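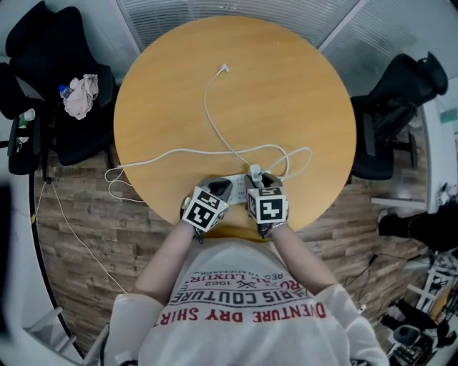 The Case for a Cable Policy in Shared Workrooms

Most organizations that run shared workrooms have a policy on food, a policy on noise and a policy on the booking of rooms. Very few have a policy on cords. I would like to argue that they should, and that the policy should begin with the table.

The office at Hemuvstead has 254 registered users and seven shared rooms. Over the past year, the most frequent subject of written complaints to our facilities desk was neither heating nor parking. It was power. People could not find an outlet, or they found one already taken by a charger that had no owner in sight, or they caught a foot on something running across the floor. Deepika Naidu, who reads those complaints, has pointed out that the same rooms appear in them month after month, and that they are the rooms with the newest furniture.

That should not surprise anyone who has bought office furniture lately. A round table in light wood is a pleasant thing to sit at. It has no head and no foot, and it encourages people to face one another. It also has no channel and no clip, and its supply must come from somewhere else. In practice, a power strip is set near the edge of the tabletop, its cord drops over the side and crosses the floor, and a thin white charging cable wanders over the surface in a wide loop because it is longer than the job requires. The person who sits down there works in whatever space remains.

The usual response is to treat this as a matter of personal tidiness. Signs are put up. Staff are asked to coil their cables at the end of the day. I do not believe this approach has served us well. A person who needs to charge a device will charge it, and if the only available socket is on top of the table, the cable will be on top of the table. The arrangement of the room has already made the choice.

Three changes would do more good than any sign. The first is to decide where power enters a room before deciding where the tables go. At our Millwood building this was done in the reverse order, and the result is a long run of cord across a walkway that has been taped down, lifted and taped down again. The second is to fix strips to the underside of tables, within reach of a seated hand, and to bring the supply cord down a leg. The third is to keep a stock of short cables. Much of the tangle in an ordinary office consists of surplus length, and a cable that reaches from the strip to the middle of the table does not need to tour the whole surface on its way.

There are fair objections. Fionnuala Daly has argued that strips mounted out of sight are forgotten, overloaded and never dusted. She is right that they would need to be inspected on a schedule, and I would support twice a year, with the first round in May. Cathal Ní Bhriain has raised the question of cost. The estimate for all seven rooms at Hemuvstead is 355 dollars in brackets, ties and short leads, with the work done by our own staff. I do not find that figure difficult to defend.

A further objection is that people like to see the strip. They want to know at a glance which plug is theirs and whether it is switched on. I have some sympathy with this. A strip on the tabletop is convenient in the way that a coat left on a chair is convenient – it is close at hand and it takes up a place meant for something else. The comparison is not idle. In rooms where the table is given over to cords, the chairs become the shelves. Water bottles, cups and bits of cloth move to the seats, and a room furnished for four people can then seat two. Hok-lam Ng made this point at our last review of room use, and I have not been able to walk past a shared table since without looking at the chairs beside it.

The floor deserves a separate word. Wood-patterned flooring is easy to sweep and agreeable to look at, but a loose cord slides on it freely, and it will lie wherever the last passing chair wheel pushed it. Tape leaves a residue. Where a cord must cross open floor, it should be covered with a proper ramp, and where it need not cross open floor, it should be moved to the wall.

I am asking that the draft policy, dated 1/12/25, be adopted for Hemuvstead and Millwood together, with the fitting work starting in the rooms that receive the most complaints. Comments may be sent to Gobnait Ó Néill at the facilities desk, who also holds the sample brackets for anyone who wishes to try one on a table of their own.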